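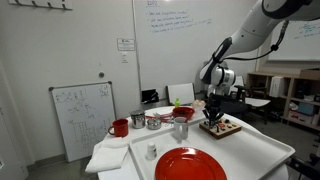 Dishwasher leaves white film on mugs and plastic, but only on the top rack

Hrefna Hjaltested
Posted in Kitchen & Laundry

The machine is a built-in Oltov, four years old, on a normal 120 V circuit. Since March everything on the top rack comes out with a chalky film. Ceramic mugs are the worst, plastic lids and small bottles next. Plates on the bottom rack are clean and shiny.

What I have checked so far:
- Filter removed and rinsed under the tap. It was not blocked.
- Rinse aid reservoir is full, dial set to 2.
- Same detergent tablets as before (Condis).
- Water hardness from a test strip: high end of "moderately hard."

The film wipes off with vinegar on a paper towel but not with plain water. The cycle I use most is Eco, and the display shows an 85 minute run time. I would like to rule out the cheap causes before I pay for a service call. Is this hardness, detergent, or a spray problem?

Temitope Balogun

If vinegar takes it off, it is mineral scale or alkaline detergent residue. If vinegar did nothing, I would suspect etching, and etching is permanent. So you are in the better group.

The difference between racks points to water delivery. Hard water alone would normally mark both racks. Check in this order:

1. Upper spray arm. Unclip it and hold it up to a light. Scale collects in the outermost holes first. Clear them with a toothpick, then shake the arm. If it rattles, there is debris inside. Soak it in warm white vinegar for an hour and flush it from the center hole.

2. Rack height. On an adjustable rack, both sides have to be on the same setting. If one side is a notch lower, the feed tube behind the rack does not line up with its port and the upper arm gets very little pressure. This happens when somebody pulls on one side to fit a tall pan below.

3. Arm rotation. Note where the arm is pointing, run the machine for a few minutes, open it and look again. Repeat once, in case it stopped in the same place by chance.

4. Inlet temperature. Run the kitchen tap hot before you start the machine, if yours is connected to the hot line. Tablets do not dissolve well on a short or cool cycle.

Then run one empty hot cycle with a citric acid cleaner. Do not mix it with detergent. Turn rinse aid up one step and leave it there for a week before you change anything else.

pideo_user579

mine did this and it was the tablets. switched to powder and it went away. no idea about the spray arm, never looked at it

Hrefna Hjaltested

Followed the list. Left side of the top rack was one notch low. Four holes at the end of the upper arm were closed with scale. Cleared those, leveled the rack, ran citric acid on the hot cycle. First load on Monday: mugs clear, one plastic lid still cloudy. I will leave the rinse aid at 3 for now and try powder when the tablets run out.

Temitope Balogun

Wash the lid by hand with vinegar once. Old film on plastic can take several cycles to come off by itself.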